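Scoring our club's T20 matches on an old PC - how do I work out net run rate when a side is bowled out?

Asked by Hadi Semaan, 7 April 2023

I've taken over the scoring for Monmont, and I'm loving it. We start our T20 league soon and last season second place came down to net run rate. I do the table on the club's old computer.
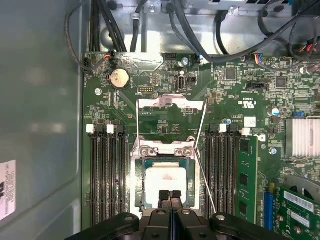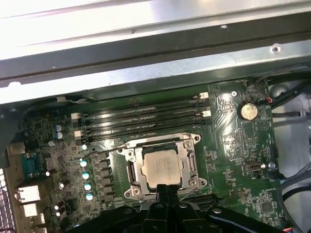
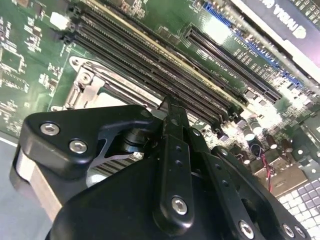 My trouble is with all-out innings. We made 86 against Khalaf last year and were bowled out with overs to spare, and their scorer told me to enter the full 20 overs for us. Is that right? It felt harsh! I'd like to get it sorted before I type in a whole season, and I can't get at the old spreadsheet to see what the last scorer did. Also, what happens in a match cut short by rain?

Answer 1

Yes, their scorer is right. If you're all out you're charged with the full quota, so 86 goes down as 86 off 20 overs, a rate of 4.3. A side that chases a target and wins early only uses the overs it really faced.

The sum for the season is total runs scored divided by total overs faced, minus total runs conceded divided by total overs bowled. Add everything up first and divide at the end. Lots of people average the match rates and get a different table - we did that at Dredar until October and had to redo the lot.

Watch the part overs too. 18.3 overs is 18.5 in the sum, as three balls is half an over. Great fun once it clicks, enjoy it!

Answer 2

depends on your league for rain. ours just ignores no results, nothing goes in for either side. ask the fixtures sec

Answer 3

Agree with the first answer. For rain, if both sides are cut to 12 overs before the start, then 12 is the full quota and an all-out side gets charged 12. If the target is revised halfway through it gets fiddly, so look in your playing conditions. I keep mine in a paper book as well - lovely thing to look back on in winter.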